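把家里的备份从单盘换成去重仓库

旧方案用了很久：一块外接盘，每晚整目录同步一次。缺点是没有版本，误删的文件第二天就从备份里一起消失。六月我把它换成了带去重的快照仓库，软件用 Dremedum，主机放在储物间，名字叫 tokholm。

先说数据量。需要备份的目录合计 156 GB，其中照片占大头，其余是文档、邮件归档和几个代码仓库。照片几乎不变，邮件归档每天都变，但每次只变尾部一小段。定长分块对后者不友好，文件中间插入几个字节，后面的块全部错位，所以我选了按内容分块，平均块大小设为 2 MB。块再小，索引会明显变大，而 tokholm 的内存不宽裕。 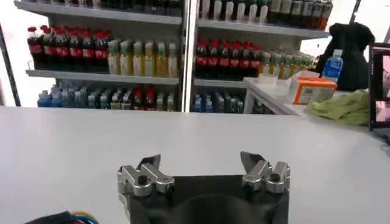 白色长桌，后面是饮料架

首次全量写入走有线网络，夜里跑完。之后每天凌晨做一次增量，扫描时间远大于传输时间，瓶颈在小文件的元数据读取。把代码仓库里的构建产物目录加入排除列表后，扫描快了不少。排除规则按顺序匹配，后写的覆盖先写的，这一点和文档里的示例写法不一致，我是翻日志才确认的。

保留策略如下：
每日快照保留 26 份
每月快照保留 2 份，超过的合并进年度快照
年度快照不自动删除
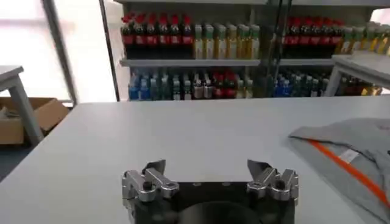
删除快照本身只移除引用，空间要等清理任务跑过才会释放。清理任务需要独占锁，如果和备份任务撞上，后启动的一方直接退出，返回码非零。我把清理放在每月第一天的下午，与凌晨的备份错开，并在脚本里检查返回码，失败时发一封邮件。锁文件残留的情况遇到过一次，原因是中途断电，用自带的解锁命令处理即可，不要手动删。

异地副本放在 Plandetden 的对象存储，上传前在本地加密，密钥另外打印一份。恢复测试做过两轮，都是随机抽目录还原到空盘，再逐文件比对校验和。第一轮有一批文件的扩展属性丢失，是目标文件系统挂载参数的问题，改掉后第二轮一致。

换下来的外接盘没有扔，写入最后一份完整拷贝后离线存放。存放主要防潮和防静电。普通塑料袋，比如照片里灰布旁边那种皱巴巴的半透明袋子，我不会拿来直接装硬盘，摩擦容易带电。我用的是防静电屏蔽袋加一小包干燥剂，外面再套密封盒，盒上写明序列号和写入月份。离线盘每半年通电一次，读一遍全盘校验和。

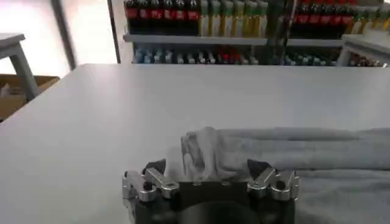 待办还有两项：一是把 Tapia 上的监控面板接过来，目前只能看到任务成功与否，看不到仓库增长曲线；二是给校验任务限速，它现在会把磁盘读满，同时段看视频会卡。限速参数在配置文件里有，但只对上传生效，对本地读取无效，暂时用系统的 IO 优先级顶着。灰布边上的那种薄膜袋子倒是适合装线材，备用的网线和电源线我都按长度分开装在透明袋里，隔着袋子就能看清接头，和硬盘分两格放。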